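Moving the Condcombe lab printers to one driver: what I did and what I'd change

When I started this project I figured it would take me a couple of weekends. Install a printer driver on a bunch of computers, write it up, get my grade. It took most of the semester, and I now know more about print spoolers than I ever wanted to!

Some background first. The Condcombe building has three computer labs and 80 desktop machines, all on Windows 10. Over the years people had installed whatever driver came up first when they searched for the printer model, so some machines had the full vendor package, some had the basic one Windows picks by itself, and a few had both (those were the fun ones). Students would hit Print and get a page of garbage, or a single-sided job when they'd asked for double, or nothing. Khalil Atallah at the help desk let me go through the ticket log, and between the start of the school year before and the end of July there were 893 tickets with the word "print" in them. Plenty of those were paper jams and empty toner, but the wrong-driver ones kept coming back from the same machines.

My plan was to pick one driver package, strip everything else off, and push the one package out with a script. I called the script Moviren because I needed a folder name and it stuck.

Picking the package was the easy part. I tested 2 candidates on a spare desktop, which Nimal Bandara had set up for me with the same image as the labs. The first one was bigger and came with a tray icon, a toner monitor and an updater that wanted to run at every login. The second was just the driver and a settings page. I went with the second. The toner monitor would have been nice to have, but the login delay drove me nuts even on one machine.

Removing the old stuff was where it all went sideways. If you delete the printer from Settings, the driver stays behind in the driver store, and the next time Windows sees the device it happily grabs the old copy again. I lost a whole evening to this. You have to remove the printer, then stop and restart the spooler so nothing is holding the files open, then remove the driver package itself, and only then put the new one on. My first version of Moviren did the last two steps in the wrong order and left six machines in the Pitetti lab with no printer at all the morning before a paper was due. Sorry, everybody. Walid Saliba helped me put them back by hand and was much nicer about it than he had to be.

After that I added a check between each step. The script writes a line to a log on the server, waits, looks to see if the old package is really gone, and quits if it isn't. Slower, sure – but a machine that quits halfway through now still has its old printer working, and I can go look at it later.
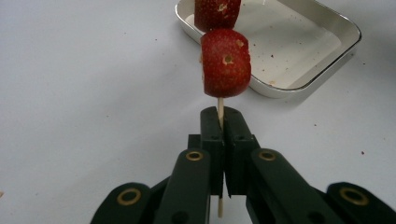 Imani Obura
Student project lead, desktop support track

The rollout went lab by lab, smallest first. Salameh was the smallest and went fine. Pitetti went fine the second time. The big lab on the ground floor had 3 machines that refused to drop the old driver no matter what I ran, and I ended up re-imaging those. I never did find out what was holding on to it. If you work on this next year and figure it out, please write it down somewhere!

Things I'd do differently: I'd save the old settings before wiping anything, since the default tray choice got lost and a lot of people printed on letterhead for a day. I'd test on a machine that had been used by real students for a year and not on a clean image. And I'd ask for the admin password earlier, because waiting for it ate up nine days.

The script, the log template and my notes are in the shared project folder under Moviren. Read the notes before you run it. The printer names are typed in at the top of the file, so change those if the printers get swapped out. Thanks to Aslı Bozkurt for reading two drafts of this and for telling me the first one had no ending.

Last updated 26/10/2019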